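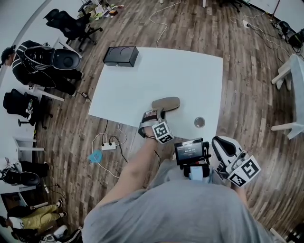 Fig. 1. Work table at the start of an exercise: black box near the far left corner, round transparent dish toward the right.

Unit 3: Table Layout and Placing Small Items

3.1 Surface
The exercises in this unit use a white rectangular table. The surface is kept clear except for the items under study. Bags, bottles and paper go on the shelf by the door. A transparent item on a white top has little contrast and is located mainly by its rim – check its position from directly above before reaching.

3.2 Starting layout
The box is placed near a far corner and the dish within easy reach of the near edge. Layouts are named after the sheets in the course folder: Kurnari (box left, dish right), Jerkel (mirrored) and Mabula (both items on the center line). Fig. 1 corresponds to Kurnari. For Jerkel, leave 300 mm between the box and the dish, measured edge to edge.

3.3 Procedure
Set the timer to zero. Move the dish to the center of the table, release it, then bring the box alongside. The finished gap is 30 mm. Lower each item vertically; sliding is recorded as a fault. Return both items to the starting layout before the next run.

3.4 Table height and floor
The reference height for standing work is 715 mm, top surface to floor. Taller students may raise the table and should note the new value on the Nekudent sheet. Power strips and cables stay clear of the standing position. Cloths are picked up off the floor between runs.

3.5 To hand in
One sheet per layout, with run times in seconds and faults marked S (slide) or D (drop). Remarks: 200 words maximum.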